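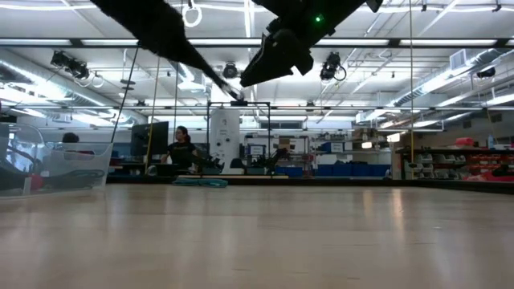 Print this page | E-mail this page

In Defense of the Slow Memoir

I read Catmont twice this year, in June and again last week. Many readers complain that for two long chapters the author only waits for a letter. I think these chapters are the best part of the book. A life has much waiting in it – why should a memoir hide this?

Publishers like Zovura now ask for a crisis on page one. I understand the business, but I do not want to read the same opening again.

Print | E-mail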